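Storkport Review – new short fiction

Print this page | E-mail this to a friend

Search stories, authors, issues... Go

Rule 55

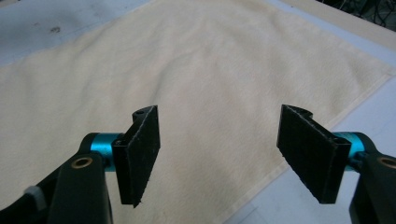

Edge first, always edge first, the voice on the line kept saying, and if you can't find the edge you stop. You don't guess. You write down that you stopped.

I wrote it down. Stopped. Row 423.

It was my first month at Warkcombe and I had the rules open on one side and the towel on the other and the phone wedged under my chin, which was against Rule 2. Both hands free. I needed a third hand. I needed a sandwich.

"Is the hem showing?"

"One hem."

"One's plenty. Go to the hem."

"It says smooth it before you grip."

"Where does it say that?"

I looked. Virkus standard, laundry handling, section 3. Smooth before grip. Then the Ackroyd supplement, stapled on in September by somebody in a rage, the staple right through the words. Do not smooth before grip. Grip as found.

"Both," I said. "It says both."

Long breath on the line. Storkport was an hour ahead and I could hear them all going home, coats, a door, a door again.

"Ackroyd wins," said the voice. "Grip as found. People don't get a smooth towel. They get a towel."

So. Grip as found. Fingers open, wide, come down slow. Rule 9, no dragging. Rule 12, no second bite – if you miss you open up and go right back to the start and that's a new row. I had missed a lot. I had so many new rows. The old hands closed once and lifted and folded and never looked at the sheet, and their sheets were clean as milk.

I came down. I closed.

Nothing. Air. Maybe a thread.

And I want to say I opened up and went back. I wanted the row, is what happened. I wanted one good row before the lights went. I took a second bite, a small one, sideways, and teh hem came up sweet as anything and I folded it over and squared the corner and it was the best fold I'd done all month.

"Well?" said the voice.

The box for it is very small. Pass, fail, stopped. Your pen sort of hovers.

"Pass," I said.

"First grip?"

Rule 55 is the last one. It's by itself on the back page, I guess they ran out of room. Log what was done. That's all it says. No section, no supplement, Ackroyd never touched it.

I could hear the line humming. I could hear somebody in Storkport calling out, are you coming or not.

"Second," I said.

"Then it's a fail."

"It's a really nice fold."

"I beleive you. What is it?"

"Fail."

"Write it down."

I wrote it down. Then I picked the towel up by two corners and shook it out and let it drop – Rule 1, drop don't lay – and it landed however it landed, one edge slanting off toward me, the rest all ripples.

"You still there?" I said.

Coat sounds. A zipper.

"One more," said the voice. "Where's your edge?"

Print this page | E-mail this to a friend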